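Karppinen Trails and Lakes Data Set

README and data card

Summary

The Karppinen data set describes walking routes, lakes and overnight stops in the Karppinen highland, from the lower Uver valley to the passes above Nivier. It is intended for organizers of guided tours, publishers of route guides, and local offices that answer visitor inquiries. It consists of plain tables with one record per line and a short set of notes on each area. The data set doesn't contain prices, booking information or transport timetables.

Coverage

The area is divided into three districts. The Uver district takes in the valley floor, the river crossings and the lower forest. The Wokgate district covers the gorge, the two roads that approach it and the plateau to the north. The Nivier district covers the high lakes and the passes. District borders follow watersheds and don't match administrative borders. Users who combine this data with official statistics should assign each record again by its coordinates.

The current release holds 70 routes and 19 lakes. Ponds that dry out in late summer are left out, even where they appear on older maps. Side paths shorter than one kilometer are included only when they lead to drinking water or a shelter.

Contents

routes.csv: one line for each route, with name, district, start point, end point, length, total climb, surface and usual open season.

lakes.csv: one line for each lake, with name, district, elevation, shore access and inflow. Depth is given only for lakes that have been sounded.

stops.csv: huts, campsites and roadside shelters, with number of places, water supply and the months in which a warden is present.

names.csv: alternative spellings and older names, each linked to a record in one of the other tables.

notes.txt: remarks by district, including seasonal closures, grazing areas and river crossings that call for particular care.

All files use UTF-8 encoding. Fields are separated by commas and text fields are placed in double quotes. An empty field means that the value is not known. A zero is a measured value and should be read as such.

Sources and method

Route lines were recorded on foot with handheld receivers. Each route was walked at least once in each direction, and the two tracks were compared before a single line was drawn. Where they differed by more than 5 meters on open ground, the section was walked again. In the Wokgate gorge, where the walls interfere with reception, the line was drawn from survey maps and corrected at fixed points such as bridges and cairns.

Climb figures were calculated from the smoothed line and not from raw receiver heights. They are therefore lower than the figures printed in many guidebooks. Walking times are not supplied. They depend too strongly on the group, the load and the weather to be stated as a single value.

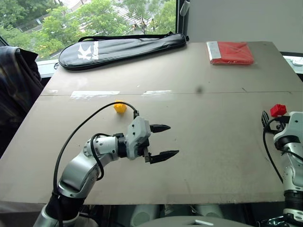
Lake elevations refer to the water level in early summer, after the main snowmelt. Levels in the Nivier lakes may fall considerably by the end of the season, and the shore access field describes conditions at the higher level. For the lakes below the Uver dam, the level is controlled and the elevation given is the normal operating level.

Place names

Names follow the form in common local use. Where valley and upland residents use different names for the same feature, the valley form is placed in the main table and the upland form in names.csv. This is a practical rule for sorting and carries no judgment as to which name is correct. Names in old travel accounts have been matched where the description of the place left no doubt.

Known limitations

Surface is recorded in broad classes. A route marked as gravel may include short stretches of rock or boardwalk.

Open season is an average taken from wardens' logbooks. The passes above Nivier may be blocked by snow well into the stated season, and users should confirm conditions locally before departure.

Almost all of the stops in the Uver district have been visited for this release. Several in the Wokgate district have not, and their details are carried over from the release before it. These records have the value "old" in the status field.

The tables do not show avalanche terrain, rockfall zones or river depth. They must not be used as the only source for planning a tour.

Updates

A new release is prepared each April, before the lower routes open. Closures reported during the season are added to notes.txt only, and the tables remain unchanged until the next release. Record numbers are permanent. When a route is withdrawn, its number is not used again.

Corrections

Reports of errors are welcome from tour leaders and from the public. A report should state the record number, the month of the visit and the value observed. Tracks may be attached in GPX format. Reports that concern a closed bridge or a missing trail marker should also be made to the district office, which is responsible for repairs.

Terms of use

The data may be copied, printed and adapted for any purpose, including paid tours and publications, provided that the source is named as "Karppinen Trails and Lakes Data Set" together with the release used. Altered versions must be marked as altered. The data is supplied without warranty of any kind.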